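Textiles for Everyday Life, Week 3: folding a lined jacket

OK, corduroy! I love it, but it fights back (those ribs hold a crease like you wouldn't believe), so go slowly this week. Zip first, then collar, then fold the body over and smooth toward the hem.
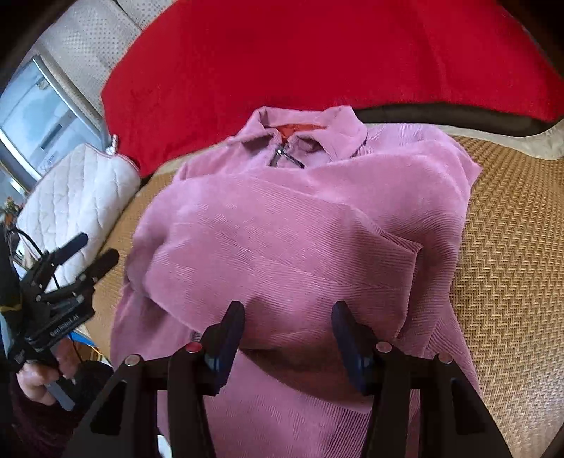

Fig. 1. Pink corduroy jacket on a woven mat, collar up, body folded over.

Look at how thick that upper layer gets. I usually open mine back out once and start again! For Friday's lab at Kulden, bring one jacket with a collar and read page 126 of the Lemaire reader.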